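About Burnutum

Hi, and thanks for stopping by! I'm the founder of Burnutum, and I still write a good chunk of our code (and, as you may have guessed, this page).

We make software for two-armed robots. The arms come from other people. Our part is what goes on between the camera and the motors: working out what's on the table, deciding which arm should go for it, and planning a path that keeps the two from bumping elbows. Toy animals in a blue bin get a surprising amount of our attention, mostly when the planner has to pick which one to grab first.
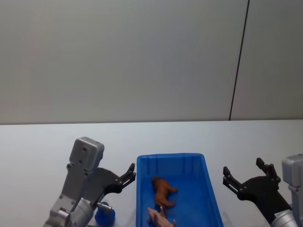
What we build

Drernov is our planner, and it's the thing most folks write to us about. You give it a goal, it gives you motions for both arms, and if it can't find any it tells you why in plain English. I'm very proud of that last bit! Our test suite has 182 table layouts, and every change has to get through all of them before it ships.

Foltholm is the perception side. It finds objects and guesses how they're lying, so Drernov has something to plan with. Legs and manes are still hard. We're working on it.

Then there's Krūmiņa, our replay tool, which started in July as a weekend hack of mine. It lets you scrub through a run and see what the planner was thinking at each step. I use it every single day.
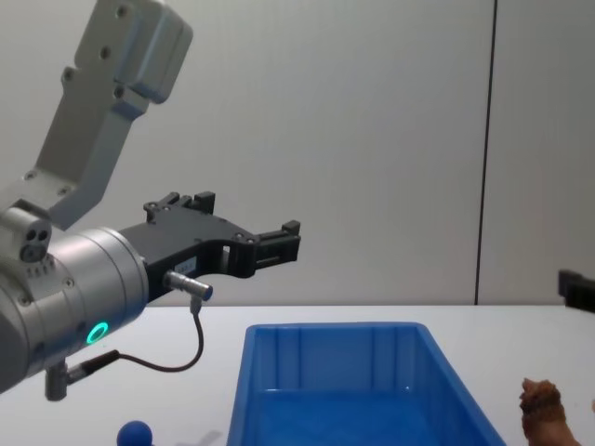
Left arm over the bin, gripper open.

Who we are

There are 16 of us, mostly programmers, plus a couple of people who are much better with a hex key than I'll ever be. We all take turns at the robot table, me included. If your name is on a change, you stand there and watch it run.

Want to try Drernov on your own arms, or come work with us? Use the contact form. I read everything that comes in, though replies can take me a few days.

Page last updated 22 Oct 2026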